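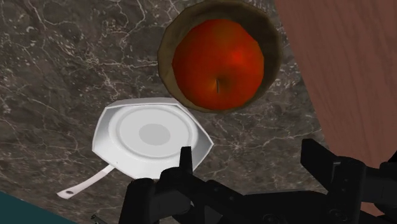 Why Does an Apple Go Brown?

By Zinhle Steyn
January 9, 2023

I have a confession. I am a terrible apple eater. I take three big bites, get distracted by a book or the dog or a noise outside, and come back later to find my apple has gone the color of weak tea. Yuck! For years I figured it was rotten and threw it away (sorry, apples). Then I asked my friend Refilwe Mabuza, who used to teach science and now grows fruit, and she laughed at me for quite a long time.

A brown apple isn't a rotten apple. It's been having a little chemistry party with the air.

What's inside an apple?

Like you and me and the dog, an apple is made of tiny parts called cells. They're so small you need a microscope to see them properly. Think of each one as a very small water balloon with lots of even smaller bags inside it, and different things are stored in different bags.

Two of those things matter for our story. One is a group of chemicals with the silly name of polyphenols (say it like this: polly-FEE-nolls). The other is a helper called an enzyme. Enzymes are things that make chemical changes happen faster, and plants and animals are full of them. You've got some in your spit right now, working on your last snack!

While the apple is whole, the enzyme and the polyphenols are kept apart, and the skin keeps most of the air out. All quiet.

Then you take a bite. CRUNCH! Your teeth rip open a whole crowd of cells, everything spills out and gets mixed up, and in comes the air. Air has oxygen in it, the same stuff you need to breathe. The enzyme grabs the oxygen and uses it to change the polyphenols, and after a few more steps you get something brown called melanin. If that word sounds familiar, it's because people have a kind of melanin too, in their skin and hair.

The same thing happens when you drop an apple. The skin might not even break, but the cells underneath get squashed, and that's how you get a bruise.

Can you stop it?

You can slow it down, and I love this part because you get to mess about in the kitchen. Ask a grown-up to cut an apple into slices for you, then put them on four saucers.

Saucer one: leave the slices alone.
Saucer two: squeeze lemon juice all over them.
Saucer three: cover them with cold water.
Saucer four: put them in the fridge.

Have a look after 10 minutes, then again after an hour. Draw what you see, with colored pencils if you've got them.

When I did it, my lemon slices were easily the palest. Lemon juice is an acid, and that enzyme really doesn't like acid. It also has vitamin C in it, which gets to the oxygen first. Water keeps some of the air away, and cold makes the enzyme sluggish, a bit like me on a winter morning. Yours might turn out differently from mine, and different kinds of apple brown at different speeds. Refilwe has one tree whose apples hardly change at all while I'm chomping through them!

What else goes brown?

Bananas, pears, avocados and potatoes all do it. Tea leaves do too, and tea makers want them to, as that's how black tea gets its dark color.

So can you eat the brown bits? If it's just an apple you cut a little while ago, yes. It might taste a bit flat and feel softer, but it's fine. If it's mushy, fuzzy or smells odd, it goes in the compost. My dog disagrees with me about that one.

18 comments
Shared 200 times

More for curious kids
Why Do Onions Make You Cry?
How Does Bread Get Its Holes?
Where Do Seedless Grapes Come From?
What Makes Popcorn Pop?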